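Farm stand on Ralano Road is getting a second day

Sep 13, 2022

Good news for those of us who keep missing the Ralano Road farm stand because we sleep in: starting next month it'll be open two mornings a week instead of one. I heard it at the register while paying for tomatoes and then read it again on the chalkboard on my way out, so I'm pretty sure it's real.

The stand opened in July with a folding table, a cash box and a lot of zucchini. I went the first week and came home with more zucchini than any person should own (my neighbors stopped answering the door for a while). Since then it has grown to take up most of the old Hellow garden center parking lot, and 15 growers now bring their stuff in. The biggest is still Sturnar Farm, out past the reservoir, but there are plenty of backyard people too, including a couple of folks who only sell herbs and one who only sells eggs, and sells out of them before I've had my coffee.

The extra morning comes down to money, as you'd expect. The stand needed $1000 to cover the lot fee and a second canopy through the end of the season. A bake sale and a jar by the register got most of the way there, and Väisänen Bakery put in the last $200. They'll have their own table on the new day, with the cardamom buns! I've been driving across town for those for years, so you can guess where I'll be standing.

A few things are changing along with the schedule. Cards will be accepted, though they'd still love it if you brought small bills. Parking moves to the gravel side so the trucks can get in and out. And if you have a garden at home and want to sell, you can share a table for $15 a morning, which seems fair to me. 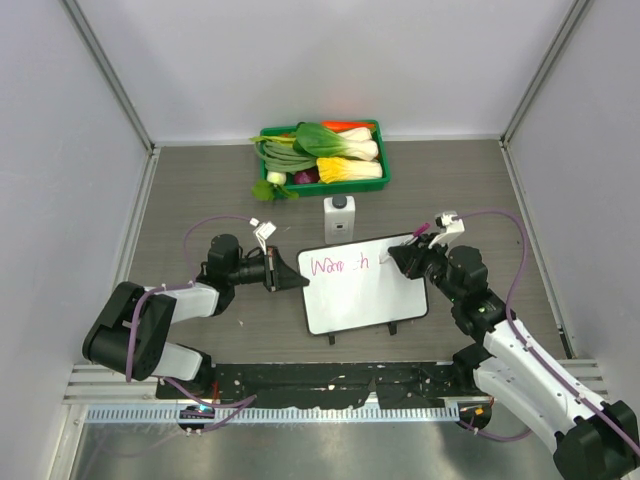
The part I'm most excited about is the mixed vegetable box. You pay $50 up front and get four boxes, one a week, with whatever the growers have plenty of. I know some people hate not choosing, but I cook better when I'm stuck with something. Give me bok choy, a napa cabbage, a carrot and a bunch of long green beans and I've got a stir-fry going before I've taken my shoes off. Beans first, then the carrot cut thin, the thick white stems of the bok choy after that, and all the leafy stuff at the very end with garlic and a splash of soy sauce. My kids will even eat the cabbage that way, as long as I don't announce that it's cabbage.

Sign-up for the boxes is on a clipboard at the register. The stand opens at eight and closes when the tables are bare, so get there before the egg people do.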